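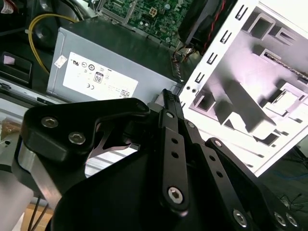
Robotic gripper at an opened desktop computer.

Disassembly cell budgeting is the planning of money, space and spare parts for robots that take apart used electronics. Old desktops make wonderful practice pieces! 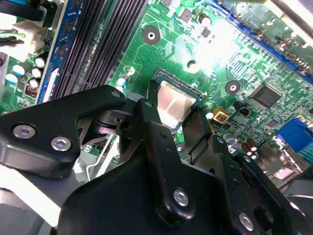 The gripper is usually priced apart from the arm. The Ostermann plan, drawn up by Witold Jakubowski, set aside 200 hours for setup and listed 5 sets of fingertips.
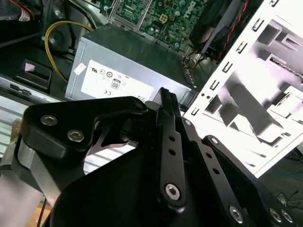
Running costs
Fingertips, screws and cables recur every year. The Pinumero workshop keeps these on a separate line,

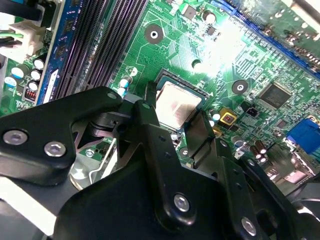
along with training time, a smart habit that makes the second year far easier to plan.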